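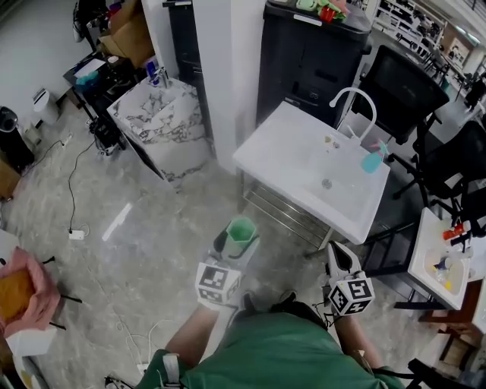 A white basin with a gooseneck tap and a turquoise spray bottle.

Retention money: what changes in the Varken standard terms

Members who supply or fit goods under the Varken standard terms should note that the retention clause has been rewritten. The new wording applies to orders placed from August. Orders placed before then stay on the old wording until they are closed, even if they are varied later.

Retention is the part of the price that the buyer holds back after delivery. It covers the cost of putting right any faults that come to light during an agreed period. Under the old clause the buyer kept this money in its own bank account, mixed with its other funds. If the buyer failed, the supplier ranked as an ordinary unsecured creditor for the sum held back, even where the work had been accepted in full.

Under the new clause the buyer must pay the retention into a separate account within 21 days of accepting the goods. The account must be in the name of a holder who is independent of both sides. For orders handled through the Seltside office the default holder is Zawadzka. The parties may name another holder in the order form, but a blank box means the default applies.

How the money is released

Release takes place in two stages. The first stage is 75 per cent of the sum held, paid when the supplier hands over the completed test papers and the buyer signs them. The rest is paid at the end of the fault period. The holder acts only on one of the following:

a joint written instruction signed by both parties;
a decision by the adjudicator named in the order;
a court order.

A letter from one side alone has no effect, however strongly worded. Several members have asked whether an email counts as a written instruction. It does if it comes from the address given for that party in the order form. A forwarded message does not count, and neither does a scanned signature sent from a general mailbox.

If the buyer neither signs nor disputes the test papers within 11 working days, they are treated as signed. The supplier must still send the holder proof that the papers were received, and the holder will copy the proof to the buyer before paying out. The day of receipt is left out of the count.

Interest and fees

Interest follows the money. Whoever receives a payment from the account also receives the interest earned on that part, less tax where the holder has to deduct it. The old clause said nothing on this point and buyers generally kept the interest.

The holder's fee is shared equally unless the order says otherwise. For the default holder it is a flat 633 per order, taken when the account is opened, with no charge for the two normal releases. Bank charges on payments abroad are extra and fall on the party being paid. Suppliers pricing small orders should work out whether the fee is worth paying. The clause can be struck out by agreement, in which case there is no retention at all and the price is due in full on acceptance. It cannot be struck out in part so as to bring back the old arrangement.

Disputed faults

Where the buyer reports a fault, it must state what the fault is, the order line it relates to and the sum it wants held back. Only that sum is frozen. The remainder is released on the usual dates. A notice that gives no figure is not valid and the holder will return it to the sender. The buyer may send a corrected notice, but the date that matters is the date of the correction.

The supplier has the first right to carry out the repair. If it does so, and the buyer accepts the repair, the frozen sum goes back into the account and follows the normal timetable. The fault period for the repaired item alone starts again.

Points still open

The Brorkby branch has raised the position where a buyer assigns the order to another company in the same group. The present text does not say whether the account moves with the order or has to be closed and reopened, with a second fee. Until a ruling is given, members should ask for a signed note from both companies and the holder before agreeing to any transfer.

The order form has been reissued with two added boxes on page two, one for the name of the holder and one for the contact address of each party. Old forms will be sent back. The full text of the clause and the new form can be had from the Seltside office on request.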